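Boards > Home Workshop > Finishes and Surfaces > Knotty pine tabletop: rings, knots and what to put on it

Index | New posts | Search | Rules | Log in

Started by Giuliana Espinoza, October

**Giuliana Espinoza**
Pine table, oiled, used as a general bench in the spare room. Solid boards, glued up, 1070 mm long. The previous owner put on a hardware-store oil of unknown type. I have used it for a year without adding anything.

Problem: pale rings where mugs sit. They don't feather out, they have a hard edge, and they are worst near the back where the wall outlet is, which is where everyone puts a drink down. Two of the knots have also started to feel tacky.

Questions. Do I strip it, or can I clean and put something over the top? And is there a finish that tolerates a hot mug without coasters? I have half a can of Clastunik hardening oil and a full can of Partington wipe-on poly.

**Brodie Pearce**
Pale ring with a hard edge is moisture in the finish. If it were in the wood it would be gray or black. Pale rings in an oil finish usually come out with mild abrasion and more oil. Don't strip anything yet.

Tacky knots are resin. Separate problem, separate fix.

**Oluwaseun Ogbonna**
Agree with the first part. On the knots: wipe with denatured alcohol, let it flash off, wipe again, then two thin coats of dewaxed shellac on the knots only. Feather the edge with a dry rag. Anything you put over an unsealed knot will stay soft at that spot.

The poly will go over dewaxed shellac. It will not reliably go over a partly cured oil of unknown type. Test on the underside.

**Paora Maihi**
I'd go the other way and skip the film finish completely. My table is knotty pine with a warm orange tone, used daily, oil only, maintained twice a year. Drinks go straight on the wood.
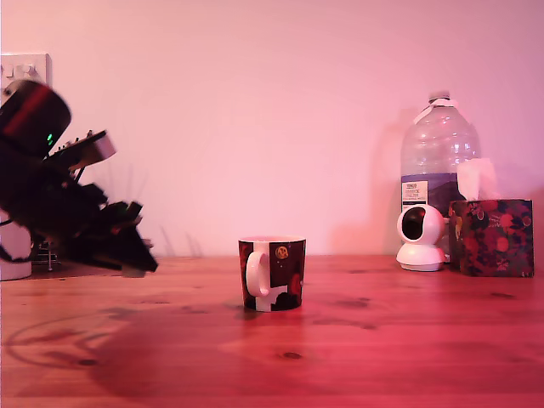

My tabletop under the pink light, with the mug and the water bottle on it.

Oil is Clastunik, same can you have. Schedule is spring and fall, one coat, wiped off completely after 15 minutes. If I miss one the grain starts to look dry along the front edge and I do it then.

**Brodie Pearce**
Color is hard to judge under that light but the knots are similar to what people usually get in this grade. What do you use for daily cleaning?

**Paora Maihi**
Damp cloth, then dry cloth. No spray. Most sprays leave a residue that the next coat of oil sits on.

**Elif Naz Tatlı**
I disagree with oil only for this use. A mug base gets hot enough to soften a soft oil, and if there is any liquid under the foot of the mug it gets driven in. You can maintain it, as Paora does, but that is labor. Wipe-on poly in several thin coats will take a normal mug of coffee. It won't take a pan.

The big water bottle is a different case. A cold one sweats, the water runs to the base and stays there. A mug gets picked up every few minutes, but a bottle can stand in one spot all afternoon. If I had to pick one item for a coaster it would be the bottle.

**Paora Maihi**
I don't refrigerate mine, so no condensation. But point taken for anyone who does.

The labor is 90 minutes a year, both coats included. Sanding back a worn film finish takes me a weekend, and a film finish wears through in one place long before the rest. With oil I can repair one patch.

**Elif Naz Tatlı**
You can patch poly too. Scuff, wipe on, blend. The sheen will be off by a little until it has been handled for a while.

**Oluwaseun Ogbonna**
Both work. What matters is what's on there now. Giuliana, put a few drops of water on a clean area away from the rings and wait ten minutes. If it beads and wipes off, the oil is still doing something. If it darkens the wood, there's almost nothing left and you are close to bare pine.

**Giuliana Espinoza**
Tested in two places. Back of the table: beads. Front edge: darkens.

**Oluwaseun Ogbonna**
Normal. The front edge gets forearms and wiping. For oil, use a gray pad over the whole top, with the grain, then vacuum. If you go with poly, sand at 180 and 220, clean with mineral spirits, and wait overnight.

**Brodie Pearce**
Don't go finer than 220 under oil on pine. I once took a shelf to 1000 because I had the paper. It came up burnished and the oil barely went in. Had to go back to 180.

**Giuliana Espinoza**
Going with oil, knots sealed first as described. Does the shellac show as a shiny spot under oil?

**Oluwaseun Ogbonna**
Slightly. Knock it back with the gray pad once dry. On a dark knot you will only find it with a raking light.

**Elif Naz Tatlı**
Lay the oily rags flat outside to dry, or put them in water in a lidded metal can. Do not ball them up in the trash. Hardening oils self-heat.

**Giuliana Espinoza**
Knots sealed, first coat on. The rings on the left side are gone. One near the outlet is fainter but still there. Will look again after the second coat.

Page 1 of 1 | Previous topic | Next topic | Back to Finishes and Surfaces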